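Okamora Sliding Screen Doors, made to measure in Peromcombe

I've been fitting screens for a good while now, and the Okamora is the one I put on my own back door (twice, but that's the dog's fault).
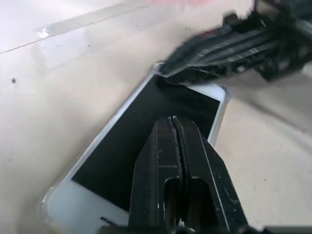

What you get

The Okamora is our aluminium sliding screen, built to your opening in the Jotama workshop. It comes in 8 colours, and the charcoal is lovely against older brick! Standard height goes up to 2,545 mm, so most of those tall openings people are putting in these days are fine. If yours is taller, give me a yell and we'll talk about a Moroz frame instead – it's heavier and costs a bit more.

Mesh choices

There are four: standard fibreglass, fine midge mesh, pet mesh and stainless. I'd go the midge mesh if you're anywhere near the river. You do lose a bit of breeze with it, mind you. Pet mesh is tougher but a touch darker to look through.

Rollers and track

The rollers are nylon and adjust from the side with an ordinary Phillips head. Give the track a vacuum now and then and skip the oil, it just turns the dust to paste. Spare rollers are always on the shelf.

Measuring and ordering

Measure the width at the top, middle and bottom and send me the smallest one. Allow five weeks from deposit, or a bit longer if you order in November when everybody remembers flies exist. Locks are extra, and so is pulling out your old door.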